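September 23, 2024
By Regula Reisinger

Dlamini workshop adds flower handling to its robot training set

The Dlamini workshop in Hundley has started recording a new group of tasks for the learning system it is building with Skenelau, a small software firm. The new tasks all involve flowers and leaves. Operators guide a robot arm by hand controls while the system stores the camera views and the arm's movements, and the stored runs are later used to teach the arm to do the same job without a person at the controls.

The workshop has spent most of this year on boxes, cups and folded cloth. Staff said those objects gave the system plenty of practice with flat sides and firm edges but little with anything thin or uneven. A stem can roll when a finger touches it, and leaves can catch on the gripper as it closes.

Each recording begins with a short written instruction, such as "pick up the rose and put it in the tray." The operator then has one try. Runs that go wrong are kept and marked, so that the people preparing the data can decide later whether to use them. Between runs the loose pieces are moved and turned, and the next operator starts from a different layout.

Five operators are taking part, working in shifts of two hours. New operators practice for around six days before any of their runs are counted. The workshop said the practice period was made longer after the cup tasks, when early recordings had too many pauses and sudden corrections to be of much use.

Skenelau checks the recordings at its own office and sends back notes. Its first notes on the flower tasks asked operators to slow down before closing the gripper and to vary the place where they take hold of the stem — near the bloom in some runs, closer to the cut end in others. The firm also asked for more layouts with leaf sprigs lying near the target flower.

A red rose lies in the middle of the white table with the gripper open beside it. Separate sprigs of leaves are spread over the tabletop, and a white tray at the far side from the arm holds pale blue blooms and long green stems.
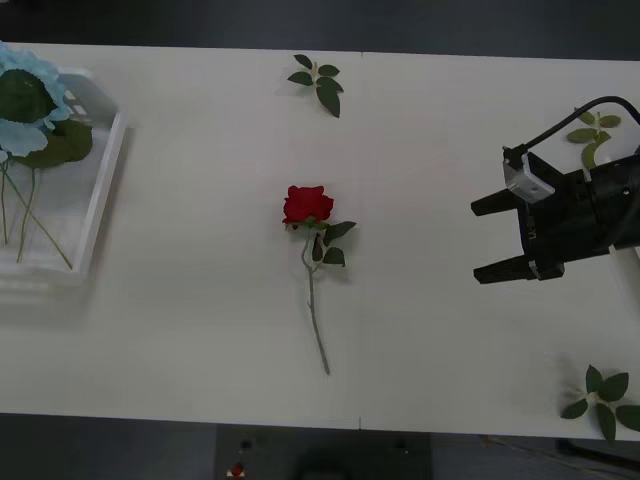 What comes next

Recording on the flower tasks is set to run until November. The workshop then plans to move to Guto, its name for a set of longer tasks in which the arm has to finish several steps in a row, including sorting stems by length and clearing the table afterward.

Skenelau will run its first tests with the flower recordings before that work begins. The two groups have not decided whether the recordings will be shared outside the project.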